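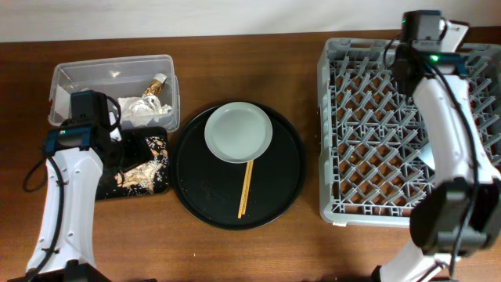

Where to eat before the match, if you don't want stadium food

The new season opens on July 1, 2026, and most visiting fans will walk straight past the better kitchens on their way to the gate. We spent June eating near the grounds.

Kitanano
Five minutes from the north stand. The rice bowls come out fast, and the back room seats 29. Go early – the line starts two hours before kickoff. 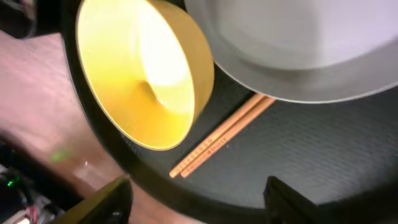
Mohammadi
Grilled chicken, flatbread and pickles, served until late. It sits across from the away end, so expect both sets of colors at the counter. On derby days the kitchen can turn out up to 600 plates, and the menu shrinks to 3 dishes.
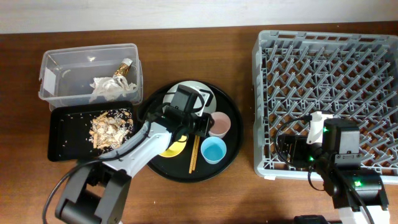 The lamb goes first, usually before halftime. After the final whistle you will probably be eating chicken, and there is nothing wrong with that.

Oltel
A plain soup place by the bus station, 20 minutes on foot from the ground. Regulars are split on whether it's worth the walk.

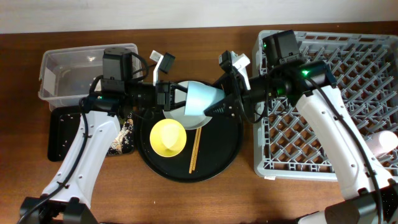

Ayten Altıntaş says it is, but only in cold weather, and she would take the bus back if the game goes to extra time.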